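Upadhyay House opens a family evening for people who love someone who drinks

I've put off writing this press release for two weeks, mostly because the last one I wrote sounded like a bank had written it. So I'm going to tell you our news the way I'd tell it across a kitchen table, and editors can trim as they like.

Starting in January, Upadhyay House is opening its doors one evening a week to the husbands, wives, sisters, in-laws and grown kids of people with a drinking problem. We're calling it Sandier Evenings, after Sandier Street, where our side entrance is. It's free. You don't need a referral, and you don't need to get the drinker's permission (I get asked that more than anything else).

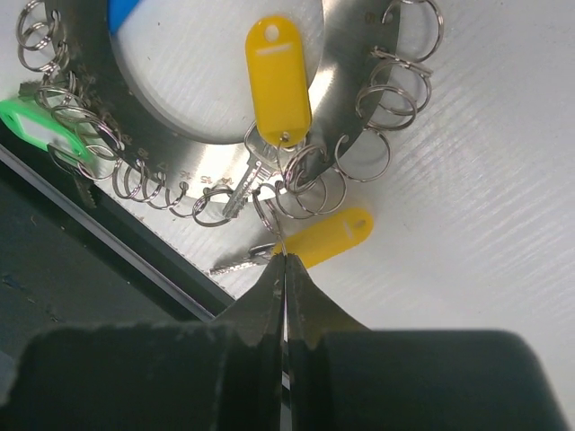
Upadhyay House - Family Support Team

My name is Ankit Agarwal and I run the team. I also grew up with a father who drank, so I came to this job with some opinions already packed. Dad was funny and generous and could fix any radio you put in front of him. He also missed a lot of dinners. For years I thought I had to pick which of those men was the real one, and I wore myself out trying.

That's the kind of thing we talk about. Last year 103 families called our phone line, and when my colleagues and I went back through the call notes, we saw how many of those callers began by apologizing. They'd say sorry for bothering us, sorry, it's probably nothing, he's never missed a day of work. A lot of them had been carrying it alone since before their kids were in school! We gave them a half hour on the phone and a list of numbers, and I always hung up wishing I could have offered a chair and a cup of coffee too.

Well, now I can. We got a grant from the Skultia Fund that pays for the room, the coffee and two trained family counselors through the end of next year. I'm so grateful to them I could cry, and I did, a little, in the parking lot.
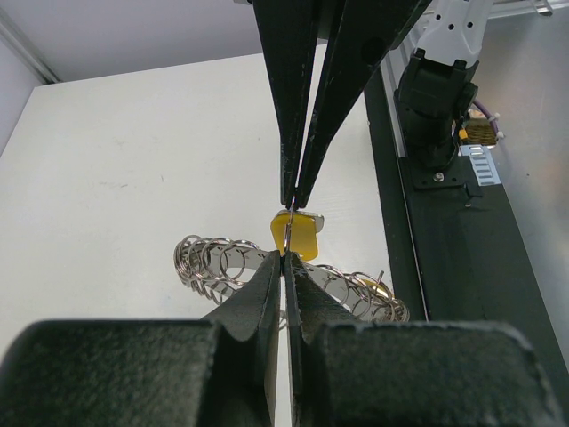
How the evenings work

Doors open at 6:30 p.m. and we start at 7. The first part is a short talk, maybe on money, or on what to say to young children, or on what to do when a holiday is coming and you already dread it. After that we split into small groups of up to 14 people and just talk - or sit there and listen, which plenty of folks prefer the first few times.

We don't take names at the door. First names are fine, made-up first names are fine too. What gets said in the group stays there, with one exception: if a child or anyone else is in danger, the counselors have to act on it, and they'll explain that at the start of every evening.

We also won't tell you to leave or to stay. I know people who did each of those and were right to. What we can do is help you work out what you're willing to live with this month, and who you'll call if things get scary.

If the person you love is ready for help for themselves, our partners at Sustis run a separate day program and will have somebody on hand during the break to answer questions. There's no pressure to speak to them.

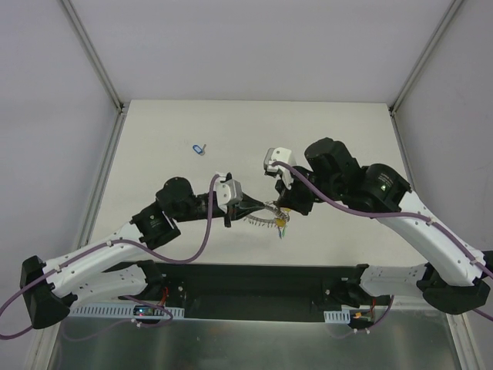 Sandier Evenings begin in January at Upadhyay House.

Parking is behind the building, and the side entrance has a ramp. Kids over five can do homework or play games in Room 124 with a staff member while you're in group, but please call ahead so we know how many snacks to buy. Teens are welcome to sit in with the adults if they'd like to.

Reporters are welcome to call me for an interview before we open. I'm sorry, but we can't have press in the room once the groups are running. I'm usually at my desk by 8 a.m., and if you reach the machine, leave a message and I'll call you back the same day.

Media contact: Ankit Agarwal, Family Support Team, Upadhyay House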